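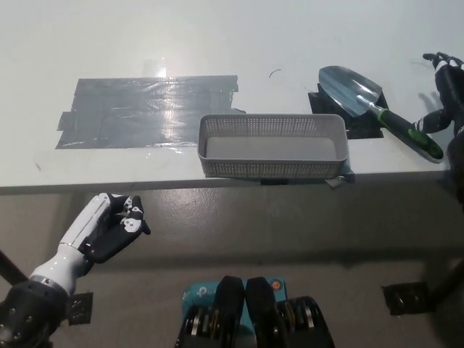
Figure 3. Sorting table with tape patch, empty grey basket and hand trowel on its black square.

Articles > Household storage > Small garden tools > Section 2

2. Table layout and tool placement

The Funstead trials dealt with the putting away of small garden tools in shallow open trays. The work surface was a white tabletop with a matte finish (Figure 3). Positions on it were marked with tape. A large rectangular patch of dark grey tape was laid in overlapping strips on the left-centre part of the table, and a black square served as the pad for the tool. The basket was set near the front edge, to the right of the patch.

The basket is a light grey plastic tray with rounded corners, a solid floor and side walls perforated with small square holes. The trowel has a pointed metal scoop and a long black handle with green grips. On its pad it lay diagonally, the handle extending past the tape on the right. Overhang of this kind was permitted under the Mangundap layout, which fixes the pad but leaves the angle of the tool free.

Tape edges had a tendency to lift under repeated handling. Strips were replaced after every 76 placements, and the full series comprised 500. Placements in which the tool rested across the rim of the basket were scored separately, following Zolel.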